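5/26/18

Moved the big bowl over to the table by the window and I swear I'm a better cook already! Weidong Tan from downstairs told me months ago that I was nuts to do all my mixing on that skinny bit of counter next to the stove, and (don't tell him) he was right. There's so much room over there. I can fling flour around and look at the city while I do it.

Dumpling dough was the plan for today. Mom's version, the one that's just flour, hot water and a pinch of salt, and then you knead until your wrists complain. I've been promising it to the Clorkby people since December, and there are 8 of them coming, so up to 2000 grams of flour if everybody eats like last time. That's a lot of dough for one pair of hands.

The skyline was all hazy again, hardly any color in it, but the light on the tabletop was lovely. I stood there a while with my coffee thinking about nothing much, just the steel bowl and all that pale table.
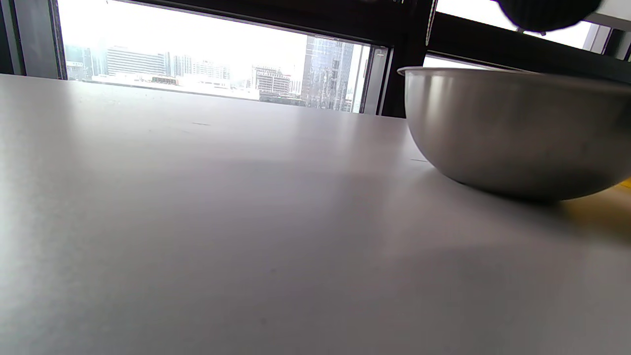

Later, same day

OK, fed and sleepy. I made the dough in five batches, which took forever, and I ran out of the good flour and had to dash down to Cao for another bag. They only had the kind in the blue sack. Fine, whatever, it rolled out okay!

The scuff near the back of the table is still bugging me. I'll try baking soda on it tomorrow. Also need to call Grulico about the rice cooker lid, and find Mom's little rolling pin before the next round.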